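Let the robot drop the needle

I love suturing robots. I have been hanging around the Kallness lab long enough to have watched ours go from poking holes in foam to closing a wound, and I still get a little thrill every time a stitch pulls snug! So please read what follows as coming from a fan.

On our 178th run, the arm stopped obeying its own force limit. The limit was set at 2 newtons. The thread snagged on the driver, the tension estimate froze at its last good value, and the controller (which we call Curkus, don't ask) kept pulling because as far as it knew everything was fine. It tore straight through the edge of the tissue. Fadi Issa hit the stop before I had even understood what I was looking at.

The bug itself was dull. A sensor reading went stale and the software treated old news as current. We fixed it in an afternoon: any force value older than 50 milliseconds now counts as no value at all, and the arm lets go.

What I want to argue about is that last bit, the letting go. Most people in this field want the arm to freeze on a fault. Freezing feels safe. But a frozen arm holding a tight thread is still pulling, and tissue moves. I would take a dropped needle over a locked one every time, and I think release should be the default for any machine that sews.

Look how close everything sits once a couple of knots are in: gripper tip right down at the lower end of the cut, steel jaw just over the upper end, thread crossing between.

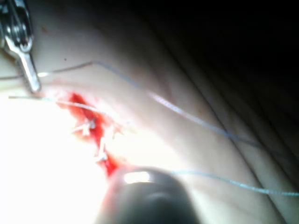

Mafalda Lobo read a draft of this and told me that a dropped needle is a lost needle, and that she would sooner cut the thread than let go of anything sharp inside a patient. Fair enough! A cutter on the driver might beat both of our ideas, and I'd be thrilled to see one built. Until then we have set ours to open the jaws on the thread side first and keep hold of the needle for as long as the readings stay fresh. We are 100 runs into testing that, and I can't wait to start on the next batch in June.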